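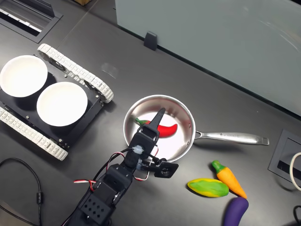 A stainless steel saucepan on a dark grey tabletop, seen from above.

How to get burnt food off a stainless steel saucepan

Updated Sunday, July 27, 2025

Burnt rice, scorched milk and caught porridge all come off stainless steel without much scrubbing. The metal is tough and will put up with heat, soaking and mild acids. The usual mistake is to attack the pan with a knife or a wire scourer while the burnt layer is still hard, which leaves scratches that food sticks to the next time.

The method below is for plain stainless steel inside and out. Do not use it on non-stick coatings or bare aluminium, as washing soda and bicarbonate can dull or pit both.

What you need

Bicarbonate of soda
White vinegar
Washing-up liquid
A wooden spoon or spatula
A non-scratch sponge
A soft cloth for drying

Step 1: Let the pan cool

Take the pan off the hob and leave it on a heatproof surface until you can touch the base comfortably. Cold water in a very hot pan can warp the bottom, and a warped pan will rock on a ceramic or induction hob for the rest of its life.

Tip out any loose food. If the top layer of a stew or a pan of rice has not picked up the burnt taste, spoon it into another pan without scraping the bottom.

Step 2: Soak

Cover the burnt area with warm water and add a squirt of washing-up liquid. Light marks need half an hour or so. Burnt sugar and starch do better overnight. Pour the water away and wipe round with the sponge. Quite often this is all the pan wants, and you can skip to step 5.

Step 3: Simmer with bicarbonate

Put 400 ml of water in the pan with 2 tablespoons of bicarbonate of soda. If the burnt ring sits higher than the water, top it up and add a little more bicarbonate. Add the powder while the water is cold, as it froths up if it goes into boiling water.

Bring to a gentle simmer and keep it there for around 17 minutes. Flakes should start to lift and float. Push at the edges of the burnt patch with the wooden spoon now and then, but don't force it. Turn off the heat and let everything cool before you empty the pan. Catch the larger bits in a sieve so they don't block the sink.

Step 4: Paste for the stubborn parts

Mix bicarbonate with a few drops of water until it is about as thick as toothpaste. Spread it over what is left and leave it for an hour. Rub with the damp sponge, following the grain of the metal if you can see one. Small circles tend to show up as a cloudy patch on a brushed finish.

For a really black base, repeat step 3 before trying anything harsher. Two gentle rounds are kinder to the pan than one rough one.

Step 5: Remove rainbow marks and white spots

Blue or rainbow colouring comes from heat and does no harm. Chalky white spots are limescale. Both wipe off with a spoonful of white vinegar on a cloth. Rinse well. Vinegar and bicarbonate largely cancel each other out, so use them separately and rinse in between.

Never mix vinegar with bleach, and keep bleach away from stainless steel altogether. It can cause pitting.

Step 6: Wash and dry

Wash the pan in hot soapy water, rinse and dry it straight away with the soft cloth. Pans left to drain in a hard water area will spot again.

Cleaning the outside

Brown, sticky marks on the outside are baked-on oil. Use the paste from step 4 and leave it on for up to 4 hours, laying a damp cloth over it to stop it drying out. Go carefully around rivets, where grease collects. An old toothbrush is useful here.

Stopping it happening again

Use a lower heat than you think you need, especially for milk
Rinse the pan with cold water before heating milk in it
Stir porridge and custard right into the corners
Add salt once the water is boiling, as undissolved salt can mark the base

Related pages
Descaling a kettle
Cleaning a burnt oven tray
Which scourer for which pan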